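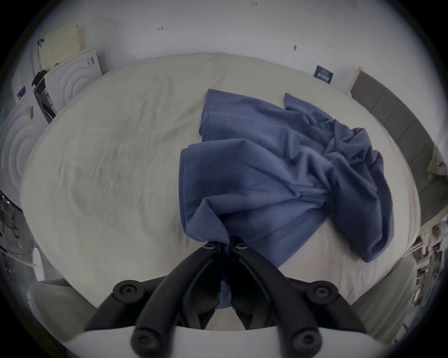

¿Por dónde se empieza a doblar una prenda arrugada? Por las esquinas: se buscan dos, se separan y se estira el borde entre ellas.

1. Extender la tela sobre la cama y alisar con la mano, del centro hacia afuera. 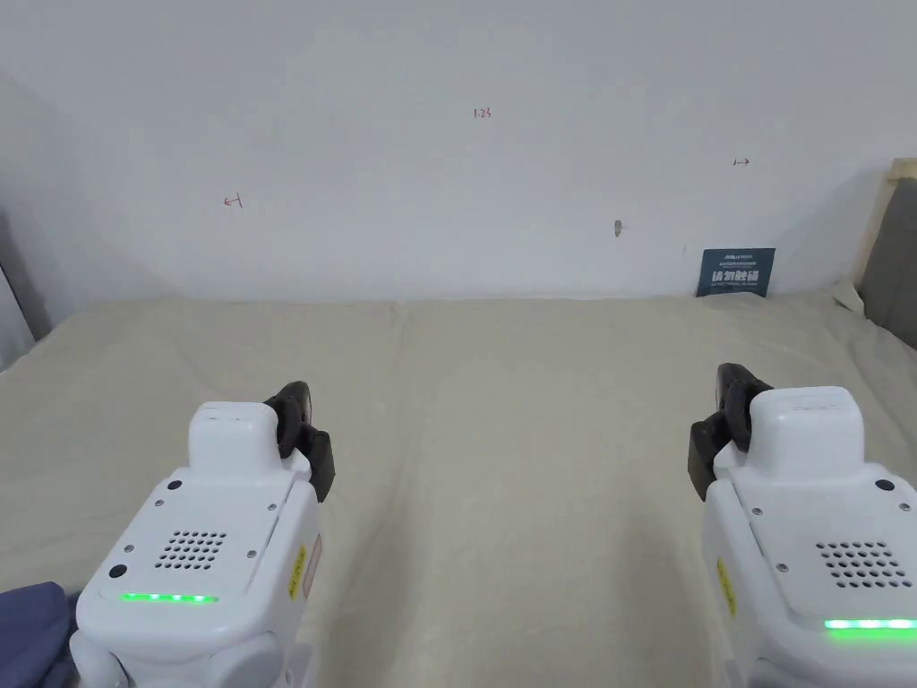
2. Doblar por la mitad -- borde con borde -- y luego en tercios. 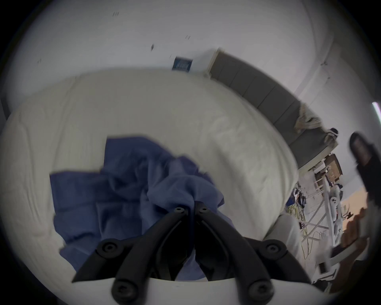
El orden del trabajo es siempre igual: primero la sábana, después la ropa. Una prenda azul sobre sábana blanca se distingue bien, y así es más fácil encontrar sus bordes. Practicar en casa para la unidad 18.

Compartido 17 veces

© Hodico, curso de tareas del hogar | Contacto | Volver arriba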